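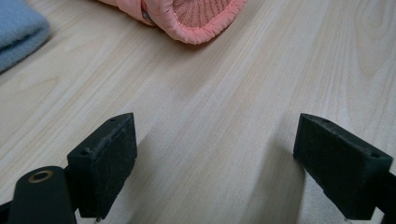 Hand-Guided Recording: Notes from the Bovance Bench

The handheld gripper is now the default tool for recording soft goods at Bovance. The operator holds it, closes the fingers on the item and carries out the move at normal speed. Teleoperation through the Orberg arm stays available for tasks that need force limits.

A few points for operators before the September sessions:

Approach soft items with the gap centered on the target. A padded piece with a gathered rim, like the pink one near the folded blue-gray cloth, gives the policy a different contact problem from flat fabric, and off-center approaches have been hard to learn from.

Wait 2 seconds with the fingers open at the start of each take. Takes may run up to 10 seconds.

Glossy tabletops are allowed. Do not move the lamps between takes — the tracker loses position when the reflection shifts.

The set stood at 3751 takes on 15 Aug 2018. Uploads go to the Zoltside server under the usual folder names. Questions about rejected takes go to Annag Chisholm.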